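Rerwood Records to Reissue Hnatiuk's First Two Albums on Vinyl

Rerwood Records will release the first 2 albums by the rap group Hnatiuk on vinyl in May. Both records have been out of print since the label that first issued them, Vasteron, closed its doors.

The group was formed by rapper Roman Kalinowski and producer Eugeniusz Sowa. They recorded the debut, "Wakovel," in Sowa's apartment on an 8-track machine and sold the first 400 copies by hand at shows.

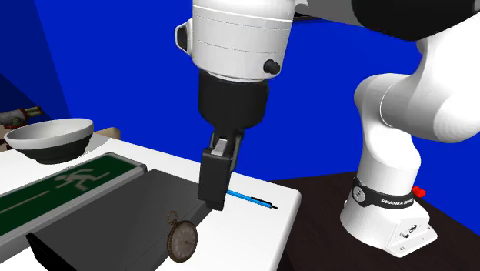
Both albums were remastered from the original tapes by Felicja Olszewski. The second record adds a 40-minute live set that has not been released before.

"People kept asking me for these at shows and I had nothing to sell them," said Kalinowski. "I don't even have a clean copy of the first one myself."

Shabnam Awan, who sang the hooks on "Wakovel," wrote new liner notes for the set. The lyrics are printed in full for the first time.

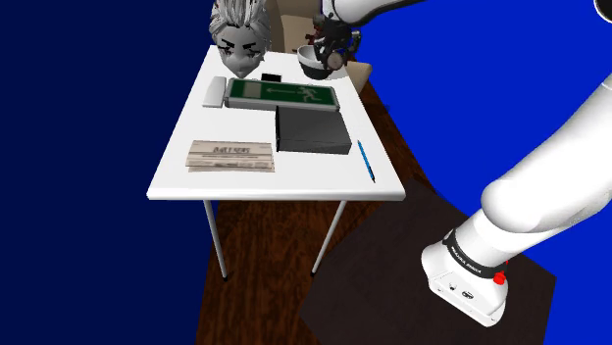
The albums will be sold separately and as a double package. Record stores can place orders now through the Rerwood sales office. Digital versions will go up the same day as the vinyl.

Press contact: Felicja Domański, Rerwood Records. Review copies are available on request.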